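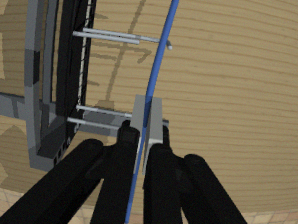
Hamwood Robotics Club: Frequently Asked Questions

Last updated 25 January 2024

Joining

Who can join?

Any student enrolled at Hamwood in grades 9 through 12. You do not need to have taken a programming class. If you have never written code, expect to spend your first few meetings on the starter exercises before you join a project team.

When and where do you meet?

Tuesdays and Thursdays after the last bell, in the computer lab on the second floor. Meetings end at 5:30. The late bus leaves from the side entrance at 5:45. During the weeks before a competition the lab is also open on Saturday mornings, and those dates go out by email.

Do I have to come to every meeting?

No. Project teams ask for one meeting a week at a minimum. If you are in a play or on a sports team, tell your team lead which weeks you will be gone. People who miss three weeks in a row without a message are moved back to the general list, and they can rejoin a team at the next changeover.

What does it cost?

Dues are $14 a semester. Competition travel is separate and depends on the event. If dues or travel are a problem, talk to Mr. Granström in private. He handles it himself and the other students are not told.

Who runs the club?

Stellan Granström teaches physics and is the faculty advisor. Boris Radulović is a senior and the student lead for this year. Boris runs the Thursday meeting and keeps the project schedule. Questions about code go to Boris, and questions about forms, money, rides or grades go to Mr. Granström.

The cable project

What is the club working on this year?

The main project is cable handling in simulation. A simulated gripper has to take hold of a loose cable, follow it along its length, and route it around the pegs on a fixture without dropping it. This is our entry for the Jovthorpe Student Challenge in March.

Why a cable?

The challenge picks a different task each year, and this year it is a cable. Last year it was stacking blocks. A block keeps its shape when you pick it up. A cable bends, sags and slides, so the part you are holding tells you only a little about where the rest of it is. Several things that worked well for us last year do not carry over.

Do you use a real robot?

Not for this project. Everything in the Jovthorpe challenge is run and scored in simulation. The club does own two small wheeled robots, and new members use them in the fall for the line-following exercise.

What software do you use?

The challenge supplies the simulator and the base files for the table, the fixture and the gripper. Our own code is written in Python. We keep it in a shared repository, and you will get access after you finish the starter exercises. The scripts that launch a batch of runs and collect the results are called Parisi. An earlier member picked the name and it stuck. If someone tells you to "run it through Parisi," they mean start a batch and post the results to the team page.

What counts as a successful run?

There are three stages, and each is scored separately.

Grasp: the cable has to be between the two finger pads, and it has to stay there while the gripper holds still for a set time.

Follow: the gripper moves along the cable without losing it. Sliding is allowed. Letting go and grabbing again is allowed once, with a penalty.

Route: the cable ends up on the correct side of each peg named in the task file.

A run that fails at one stage is stopped and gets no points for the later ones.

How are we doing so far?

Grasping is in good shape. In the last batch of 100 runs, the grasp stage failed 9 times. Most of those failures had the same cause: the gripper came in at a poor angle and one finger pushed the cable away before the pads closed. Following is less reliable, and routing is well behind. The team has 17 open issues on the list and most of them are about routing.

Why does the cable sometimes pass through a peg?

This is the most common question from new members. The simulator treats the cable as a chain of short pieces and checks for contact at fixed time steps. If the gripper moves too fast, a piece can be on one side of a peg at one step and on the other side at the next, and the contact is never found. Slow the motion down first. If it still happens, save the run number and post it. Do not change the time step in the shared settings file - the judges use the original value, and your results will not match theirs.

Why is the cable jumping around before the gripper touches it?

The starting position probably overlaps something. Check that the cable is not placed partly inside the table or the fixture. The simulator will push the two apart very hard on the first step. Use the placement check in the tools folder before you start a batch.

Which camera view should I use?

For your own debugging, use any view you like. For anything you post to the team page, use one of the saved views so that runs can be compared. The close view is best for grasp problems. It is not much help for routing, and for that you should post the wide view as well.

Can I change the gripper?

You can change how hard it closes, how fast it moves and the path it takes. You cannot change its shape, the finger pads or the friction values. The rules on this are in section 4 of the challenge handbook.

Does the fixture stay in the same place?

Its shape stays the same. Its position shifts a little from one task file to the next, and so does the cable. Code that only works for one layout will do badly in scoring. Read the positions from the task file every time and do not type them in by hand.

Working on a team

How do I get on a team?

Finish the starter exercises, then tell Boris which stage you would like to work on. The routing team needs people the most right now. Changeovers are at the start of each month, but routing will take someone at any time.

I can't code very well. Is there anything for me to do?

Yes. Someone has to watch failed runs and sort them by cause. It takes patience and it decides what the programmers fix next. We also need people for the written report, which is a quarter of the challenge score, and for the team page.

Can I work from home?

Yes, if your computer can run the simulator. Most laptops from the last few years can run single trials. Large batches should be run on the lab machines overnight. Sign up on the sheet by the door, and put your initials and the batch name on it. Please do not log off a machine with a batch running, even if the screen is dark.

My code works on my laptop but not in the lab. What do I do?

Compare version numbers first. The lab machines are kept on the version the challenge uses, and the installer will give you a newer one unless you tell it otherwise. The setup page lists the exact version and how to get it.

Can I use code I found online?

Only if the license allows it and you say where it came from in a comment at the top of the file. The report has to list all outside code. If you are not sure, ask before you merge it.

Competition

Who goes to Jovthorpe in March?

The entry is submitted by the whole club, but the travel group is limited by the size of the van. Places go first to people who have worked on the entry since the fall. The list is posted two weeks before the event. A signed permission form is due one week after that.

What happens at the event?

The code is frozen and uploaded the week before. At the event, the judges run every entry on task files that no team has seen, and each team gives a short talk and answers questions. There is time in the afternoon to look at other teams' work. Bring a lunch.

Is there a practice event before that?

Yes. Plustudgate hosts an informal practice day with new task files and no prizes. We have gone the past two years. It is a good one for newer members - you can see your code run on a layout you did not choose, and there is still time to fix it afterward.

Does this count for class credit?

No. Juniors and seniors may use their part of the project for the independent study requirement if Mr. Granström approves a plan ahead of time. He will not approve one after the work is done.

Can parents come to meetings?

Parents are welcome at the open lab on the last Thursday of each month, when teams show their current runs. For other days, please email first.

My question isn't answered here.

Ask at a meeting or write to the club address on the school activities page. During the school year, email is usually answered within two school days.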